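Courses > Guitar II > Handouts > Picking speed

Last updated: 8/6/21

Mared Sayce's method book promises sixteenth notes at a fast tempo after 20 lessons. I doubt it. Her tests count notes played — clean or not — and most students I hear at that speed are skipping the second string.
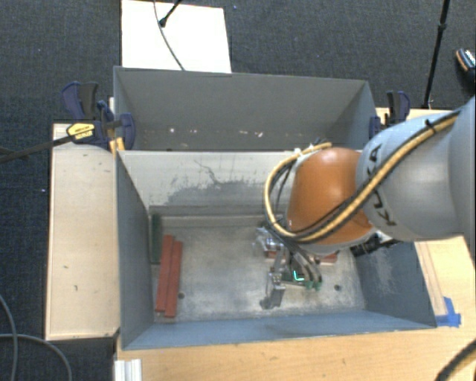
Play the Orlow etude slowly and mute nothing. If bar 2 buzzes, a quicker metronome won't cure it. I'm also not convinced that a heavier pick helps, whatever the forums claim. Try both and record yourself.

Related handouts
Economy picking: is it worth it?
Lenni Peltonen's scale shapes
Reading tab with rhythm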